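Incidencia 1299 — Brazo derecho: parada por par en la muñeca durante el vertido
Proyecto: Wadinach
Estado: en observación
Prioridad: alta
Abierta por: Roy Ellwood
Proveedor del controlador: Hiverura

Descripción inicial

El brazo derecho se detiene a mitad de la tarea de mezcla con el código 2176 (par excesivo en la articulación de la muñeca). La pinza se queda cerrada, los frenos entran y el brazo no acepta órdenes hasta que se rearma a mano desde el armario. Ha pasado con la secuencia de tubos y también con la de bebidas, así que en principio no depende del recipiente.

Lo marco como seguridad y no solo como avería. Si la parada llega con la jarra inclinada, el brazo se queda quieto en esa postura y el líquido sigue saliendo. En la última parada el vaso rebosó y hubo que cortar la alimentación de toda la mesa para poder acercarse a secar.

Montaje de la secuencia de tubos, con las gradillas y el vaso de precipitados en sus posiciones de la receta: 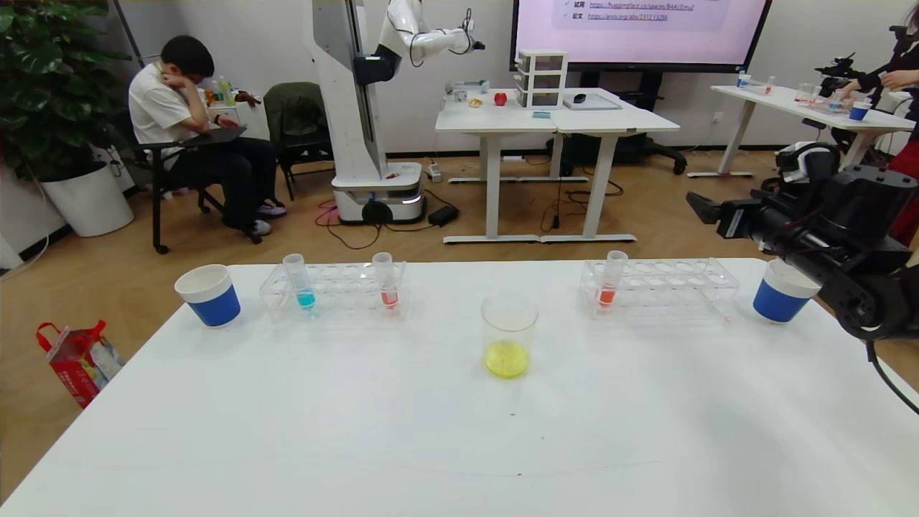 Registro de taller n.º 29, p. 200

Comprobaciones hechas antes de escalar:

Reinicio completo del controlador. El fallo vuelve.
Calibración del cero de la muñeca. Sin desviación apreciable.
Brazo en vacío, misma trayectoria, una tarde entera. Sin fallo.
Misma trayectoria a media velocidad y con carga. Falla igual, pero más tarde.
Cambio de los dedos de la pinza por el juego de repuesto. Sin efecto.

Adjunto el volcado del controlador. La curva de par sube poco a poco durante el giro y luego da un salto. No hay golpe ni contacto con la mesa en el registro de posición.

Respuesta de Hiverura, primer nivel

Revisado el volcado. El salto de par coincide con una pérdida de tramas en el bus del brazo. El controlador repite la última consigna, la articulación se retrasa y, cuando vuelve la comunicación, intenta recuperar de golpe. El 2176 es la consecuencia y no el origen. Rogamos revisar el cable de la muñeca, sobre todo el tramo que pasa por la articulación inferior, y confirmar la versión del firmware.

Roy Ellwood

Firmware: el que venía con la entrega de agosto, sin tocar. El cable a simple vista está bien. Moviéndolo con la mano con el brazo parado consigo perder tramas en una postura concreta, con la muñeca girada casi al tope. Es la postura final del vertido, lo que explica que en vacío no saliera: en aquella prueba teníamos recortado el último tramo del giro. Culpa mía, debí anotarlo arriba.

Pedido un cable nuevo a Nimano. Mientras llega, he limitado el giro por software y he subido la altura de la jarra para compensar. Con esa limitación se puede seguir trabajando, aunque el vertido es más lento y la parte final se queda en la jarra.

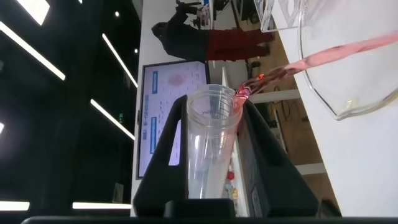
El límite se aplica en el fichero de la receta y no en el controlador. Quien cargue una receta antigua se lo salta sin ningún aviso. He pedido a Aranda que lo pase a la configuración del brazo, que es donde tendría que haber estado desde el principio.

Aranda, integración

Límite pasado a la configuración. Se aplica a todas las recetas. He añadido además una rutina de parada: ante cualquier pérdida de tramas, el brazo endereza la muñeca a velocidad reducida antes de frenar. La seta de emergencia no usa esta rutina y sigue cortando directamente.

Ojo con esto último. Con la seta pulsada y la jarra inclinada, el líquido va a seguir cayendo. Mantened la bandeja puesta y las regletas fuera del suelo en esa zona.

Roy Ellwood, 26 de mayo de 2026

Cable sustituido. El nuevo es algo más largo y deja una vuelta holgada en la articulación inferior — he puesto una brida, sin apretar, para que no roce. Repetida la postura que fallaba, moviendo el cable a mano: no se pierden tramas. Repetidas las dos secuencias con carga y a velocidad normal, sin 2176.

No retiro todavía el límite de giro. Pendiente: probar la rutina de parada con agua, guardar el cable viejo para que Hiverura lo examine y borrar las recetas antiguas del equipo de la mesa. La incidencia queda abierta hasta entonces.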